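Self-employed, first tax return, question about home office costs

imelda_c
Hello all. I am self-employed from February, doing bookkeeping for a small café called Larnura. I work from one room at home. My total home costs were 3929 for the year. Can I claim a part of this, or must I use the flat rate?

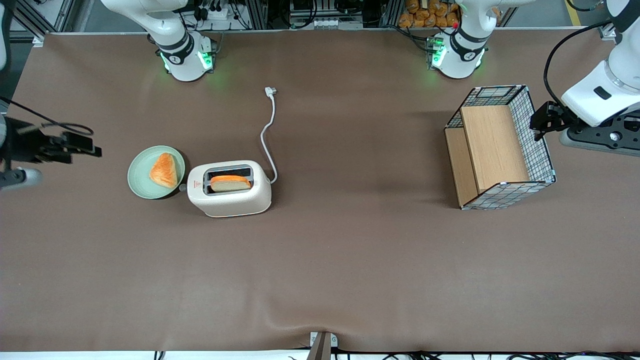 Table with the breakfast things and the wire basket

HuwEllis
You can choose. With actual costs you divide by rooms and by the hours of work. Keep your calculation on paper, they may ask for it.

dwynwen_w
I do not agree that it is worth the trouble. Flat rate takes five minutes and there is no discussion afterwards. I did the long way once and the difference was very small.

HuwEllis
For you maybe. My actual share came to 539, and that was much more than the flat rate gave me.

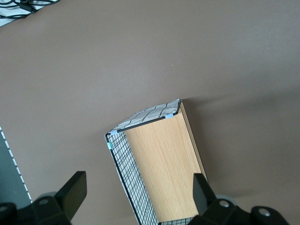
But I work nearly 50 hours in a week at home, so please do not copy my number. Imelda, how many hours is it in your case?

imelda_c
Only 20 hours in a week. The room is also used by my family in the evening.

dwynwen_w
Then you must reduce it again for the family use. This is what I mean by trouble.

e_lougher
Both ways are allowed. Calculate both before you decide, and do not put the full internet bill in, only the business part. I made this mistake and had to send a correction.

imelda_c
Thank you. I will calculate both this evening and write the result here.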